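Bench notebook, May. Cell 2, toaster task: the lever fault

Third page on this. The first two are mostly swearing and a torque plot with coffee on it.

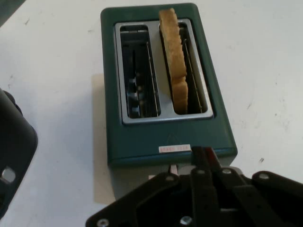 Why did the arm keep pushing after the lever had reached the bottom?

Because the force limit was being checked against a number that had stopped updating. The wrist sensor driver hung partway through the press, the controller kept reading the last good value, and the last good value was a nice calm one from before contact. As far as the software was concerned the arm was pressing on air, so it pressed harder.

That took most of the afternoon to establish, so I'm writing it down in order while I still believe it.

Run 1698 was where it went off. Slice in the right slot, left slot empty, gripper comes down to the lever at the front, fingers go to the tab. Everything up to first contact matches the previous runs. The press is supposed to end on one of two conditions: travel reached, or force above 30 newtons. Travel was never going to be reached, as the toaster had crept toward the arm since the last time somebody taught the position and the stop now came earlier in the stroke than the program thought it should. Fine, that's what the force limit is for. The force limit was busy looking at a fossil.

What happened at the bench: lever went down, toaster went down with it as far as a toaster can, then the whole thing tipped forward on its front feet and the arm tripped on its own joint current. The joint trip is the last line before the mechanical stuff gets expensive. It's set high, it's slow, and it worked. I hit the e-stop after it had already stopped, for morale.

Damage: none to the arm. One finger pad scuffed. Toaster still latches and still pops. The slice was retired.

Things I blamed first, in order, all wrong:

The pads. We'd swapped to the Endberg ones and they're grippier, so my theory was that the finger had stuck to the tab and dragged. Went back to the old pads, ran it slow with a hand on the stop, same creep past the limit.

The gripper linkage. Took it off, checked every screw, put it back on. All tight. Now they're tight and I've lost an hour.

The toaster. There's always one person in the lab who wants it to be the toaster and this time it was me. Pressed the lever with the hand gauge and got nothing odd. It's a toaster.

What gave it away was plotting raw force with the time stamps on the same axis and not letting the viewer tidy it up. The Kurine viewer joins the dots between samples, so a hung driver looks like a very steady hand. Without the joining you get a neat row of points, then a gap you could park in, then points again after the driver restarted itself. It restarts without telling anyone. There is a log line for it, at debug level, in a file we don't keep.

Made it happen again on purpose by loading up the Prothero box with the vision job and the recorder together. The driver hung on the fourth try. So it's a load problem as well, and it has probably been doing this for weeks in places where it didn't matter - free-space moves, where a frozen zero is also the right answer.

What I changed today:

Any force reading older than 50 milliseconds counts as no reading, and no reading means stop. I was sure we already had this. We have it in the Pumano cell. Somebody copied the press routine across from there and left the watchdog behind, and the commit has my name on it.

Driver restart is now an error. It goes in red on the screen and the program won't resume until a person clears it.

Press speed halved for the last part of the stroke. This fixes nothing, but it buys the stop some room.

Toaster position gets retaught before each session, and there are tape corners on the table now so we can see when it has wandered. Used the blue tape because the good tape is gone again.

Tested after the changes by killing the driver by hand in the middle of a press. Arm stopped, red message, lever left half down. Did that 30 times at different points in the stroke with the toaster unplugged. It stopped every time. Twice the message showed up a good while after the stop, which is ugly, but I can live with it in that order and not the other one.

Not done:

The driver still hangs. All I've done is make the hang harmless, or less harmful. Needs its own core, or a different box, or both. Ticket is in.

Haven't checked whether the drawer task and the kettle task use the same copied routine. I think they do. Nobody should run either of them until that's looked at, and I've put a note on the pendant saying so, held on with more of the blue tape.

The mains question. While this was going on the toaster was live, as it is in every run, and it nearly ended up on its face with bread in it. We've been treating it as a prop with a heating problem. I want the outlet wired through the e-stop chain so that stopping the arm also kills the toaster. The relay is in the second drawer, rated for plenty. Until it's fitted: dry presses only, plug out, and whoever is running the cell has the plug where they can see it.

Also the risk sheet for this cell still says "household appliance, low hazard." Written by me, in the same handwriting as this page. Crossed it out and wrote "see notebook."

Tomorrow: relay first, then grep for the press routine, then the driver if there's any day left. Need bread.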